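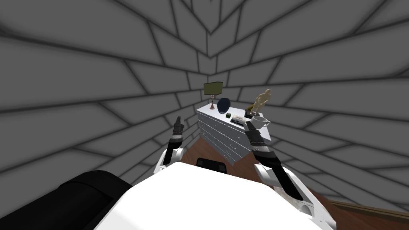
Kisavitz Planner is motion planning software for robots with two arms. It takes a goal, a model of the robot and a model of what stands around it, and it gives back a path that both arms can follow without touching each other or the furniture. Most of our customers first try it in simulation, and the scene we ship for this is called Larner. It has a white chest of drawers set into a corner, with the kind of things people really keep on such furniture: a lamp with an olive-green shade, a statue with its arms raised, a mug lying on its side at the front corner. The right gripper has to come in beside the mug while the statue stands directly behind it, and a planner that only thinks about the shortest way will often choose a bad one.

What the software does

The planner works on the whole body of the robot. When you ask for a movement of the right arm, the left arm is still part of the problem, and so is the base. You can tell the software to hold the left arm where it is, to let it move if this helps, or to send it to a parking pose first. In our experience the second setting gives the best paths, but the first one is easier to explain to the people who must approve the cell, so we made it the default.

Every object in the world model has its own safety distance. You set it by name, by group or by drawing a box. A wall can have a large distance and a cup can have a small one, because the gripper must come close to the cup at some moment. The distance can also change during the movement: large while the arm travels, small in the last part of the approach. We call this the closing margin. It is the function our users ask about most, so it has its own chapter in the manual.

Objects which are not upright are treated by their real pose. This sounds like a small thing. Many planners keep a list of grasps made for a standing cup, and when the cup has fallen over they try the same list again and fail without a useful message. Kisavitz Planner checks the pose first, throws away the grasps that make no sense, and tells you in the log which ones were removed and why.

Perception input

The planner does not do its own object recognition. It reads object poses from any source that can publish them in the Wastader format, and we supply a small adapter for depth cameras. If your perception is not sure about a pose, it can send the uncertainty together with the pose, and the planner will make the safety distance larger in the directions where the doubt is. It is possible to switch this off, for instance when you work with perfect poses from the simulator. Please remember to switch it on again before you go to the real machine – our support desk has had this conversation many times.

The Larner scene

Larner is installed together with the planner. You can open it from the start window and run it with no hardware. The scene contains a set of 132 stored tasks, from a simple reach to the front edge of the dresser up to tasks where both arms must pass near the same corner. Each task has a start state, a goal and a time limit, and you can save the result as a replay. 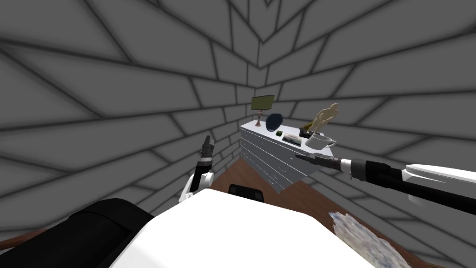
Replays can be opened side by side, so you can compare two versions of your settings on the same task. The viewer shows the head camera of the robot by default, and you can change to a free camera with the C key. When you step through a replay, the panel on the right side lists the nearest pair of surfaces at that moment, for example fingertip and cup, with the distance between them. You can click on the pair to jump to the setting which controls it.

You may also edit the scene. Objects can be moved, turned or deleted, and you can bring in your own meshes. If you change a stored task, the program saves it as a copy, so the original stays available for comparison. Walls and floor are locked in the basic edition.

Moffat, the recorder

Moffat is an add-on for teams that want to keep a record of every planning request. It saves the request, the world model, the random seed and the answer. Later you can send the same request again and you will get the same path, provided that the planner version is the same. This is very useful when a path looked strange on a Monday-morning kind of machine and you want to look at it in a quiet moment at your desk.

Editions and order numbers

Kisavitz Planner, basic edition, one workstation, with the Larner scene
Order number 1270

Kisavitz Planner, full edition, one workstation, with scene editor for walls and floor
Order number 2555

Moffat recorder, add-on for either edition
Order number 2638

What you need

A desktop computer with 16 GB of memory or more
Linux, 64-bit
A graphics card, only for the viewer – the planner itself runs on the processor
A robot model in URDF

Support and updates

Updates are included for twelve months after the purchase. After this time the software continues to work and you can renew the updates whenever you like. Support is by e-mail, in English or German. Please attach the log file and, if you have Moffat, the recorded request. Without them we can usually answer too, but it takes longer.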